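# Mismatched chopsticks: how do you pair them up, and where do you keep them?

**Yeshi Woldemariam**
posted in Kitchen & Dining, August 20, 2024

We own a lot of chopsticks and almost no pairs. Some came with a set from Bundstead that my aunt gave us when we moved in, some are plain wooden ones, and the rest followed us home over the years the way pens do. They live in the cutlery drawer, lying in every direction, and every time we have noodles somebody stands there holding up one stick after another like they're choosing a pool cue.

Last weekend I finally put a cloth on the kitchen table and started sorting. The plan was simple enough: lay the loose ones out side by side, find the mates, and stand the sorted ones in cups, dark in one and light in the other.

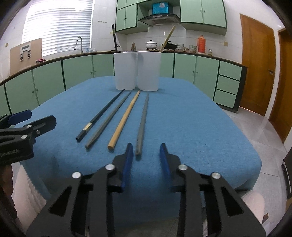

The trouble is that I don't know how fussy to be. Two sticks can be the same gray and still not agree about length once you tap them on the table. The black ones with the gold band are easy. The wooden ones all look like cousins. My husband thinks any two sticks make a pair if you're hungry, and he has been eating with one long and one short since November without complaint, so I can't say he's wrong, only that I have to watch it.

Two things, then. How close does a match need to be before I stop caring? And is standing them in cups a decent way to store them, or am I going to be picking them up off the floor? We have 13 people coming for my mother's birthday and I would like to hand each of them two of something.

---

**noodle_ledger**

Length first, color second. Your hand doesn't know what color anything is, but it notices a short stick right away, because the tips won't meet and you end up chasing a peanut around the plate.

What I do: stand the whole bunch upright on a flat surface, thick ends down, and hold them loosely in your fist. Let them all drop to the table. The tall ones stick up and you pull those first, then the next tallest, and so on. It takes maybe ten minutes and you feel like you're drawing straws with yourself.

After that, check the tips. Round tip goes with round tip, square with square. If a stick is chewed up or rough at the thick end, you can sand it a little and give it a wipe of food-safe oil (bare wood only -- sanding a lacquered one just takes the finish off and then you have a worse chopstick). If it's rough at the eating end, throw it out. I know. Throw it out anyway.

Anything left without a mate goes in the garden to hold up seedlings. I have tomatoes that have been better supported than I was at that age.

Cups are fine if they're heavy. Tall light ones tip over as soon as the sticks all lean the same way. I use an old crock from my Brulell pickle phase, and it hasn't moved in years, mostly because it's too heavy to bother.

---

**Fiadzo Home Goods fan**

just buy new ones. life is short. a bag of plain bamboo is cheap and they all match because they're all equally boring

---

**tilly_in_the_pantry**

I'd agree with noodle_ledger on length and mostly on the cups, with one addition: make sure they are bone dry before they go in. A cup has no holes in the bottom, so whatever runs down the sticks stays there, and the wooden ones sit in it. I lost a nice set that way. If you wash up at night, lay them flat on a towel and put them away in the morning.

Thick ends down, too, so the part that goes in your mouth isn't at the bottom with the crumbs. The drawback is that everyone then grabs them by the tips. I told my kids to stop around 1000 times and then moved to a drawer tray, a long skinny Zikulia one with a lid. The lid is missing now.

For the birthday, I wouldn't mix at all. Pick your best-matched pairs, count what you have, and fill the gap with plain bamboo as suggested above, in fewer words. Put the nice ones at your mother's end of the table.

---

**Yeshi Woldemariam**

Did the fist thing. The grays turned out to be two different lengths and I've been eating with the wrong ones for years. I ended up with 15 proper pairs and 4 sticks that don't belong to anybody. My husband has asked to keep those.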